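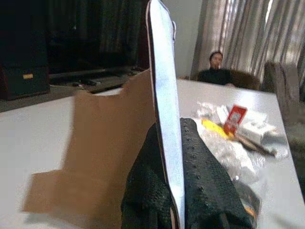 Cardboard, plastic wrap and a pale board on the unpacking table.

Unpacking and Packaging: Frequently Asked Questions

Your shelf has arrived. So has what looks like a second, larger shelf made of cardboard and plastic. These are the questions we get most at Arkell, usually in November, usually from someone typing with one hand.

Where should I unpack?

On a table, if you have one you can clear. A light-coloured table is kind to pale boards and unkind to small screws in clear bags, so keep a bowl handy. The floor works too, until you kneel on a dowel. You will need clear space on at least 2 sides, and more if you own a cat.

Which bits are packaging and which bits are furniture?

A fair question, and more common than you'd think. If it is brown and bends when you lean on it, it is packaging. If it is flat, pale and has a part number on a sticker, you paid for it. Some of the cardboard inserts have steps and notches cut into them so they hug the boards in transit. They look very purposeful. They do not go anywhere in the finished shelf, and we have seen the emails from people who tried.

Can I use a knife on the carton?

On the tape, yes, with the blade barely out. On the face of the carton, no. The boards in the Brollow range sit close to the cardboard and a long cheerful slash will leave its signature on your top shelf. We don't replace boards with signatures.

How do I hold a thin board without marking it?

Stand it on its edge and grip it by the two flat faces, well away from the corners. Clean, dry hands or grippy gloves are both fine. Carrying one flat by a single corner, like a pizza, is how corners get their new shape. If a board is taller than you are comfortable with, get a second person and agree beforehand on who is walking backwards.

One of my boards has a rounded corner. Is it damaged?

Run a finger along it. If it's smooth, we meant it: the Brollow side panels have softened corners on one end, and those go at the top. If it feels like a biscuit somebody has started on, send us a photo and we'll sort out a new one.

What do I do with all the plastic?

Flatten it before it takes over. Crumpled wrapping has a talent for swallowing whatever else is on the table, and most of the "missing parts" reported to us turn up inside it. Shake every sheet out, then feel along the folds. Do this before you ring, as we will ask.

After that, clean soft plastic can go to a soft plastics drop-off if your area has one. Check with your council, who will tell you something different from what your neighbour's council says.

Can the cardboard go in the kerbside recycling?

Mostly, once the tape is off and it's flat. Cut or fold anything longer than the bin. A lid propped open by a metre of carton is a poor look and the truck may agree. Jaber cartons have a waxed liner, which peels out and goes in the rubbish.

How long should I keep the packaging?

Our returns window is 30 days, and we'd like things back in something resembling the original carton. Keep the big pieces behind a door until you're sure about the colour. The plastic you can let go of sooner, with our blessing.

Do you take packaging back?

Yes, at the Winirero depot, side entrance, before 3 in the afternoon. Flattened, please. We get whole cartons with other cartons inside them, and once a perfectly good pair of scissors. If you live too far away to bother, that is most people, and the bin advice above applies.

How much weight will the shelf hold once it's together?

The tall Brollow holds 125 kg spread evenly over all its shelves and fixed to the wall. Evenly is the important word. A row of encyclopaedias along the top with a single fern beneath is your own affair.

Something is still missing and I have shaken everything.

Check under the table, then inside the instruction sheet, then write to us with the part number and your order number. Small parts go out by post at no charge.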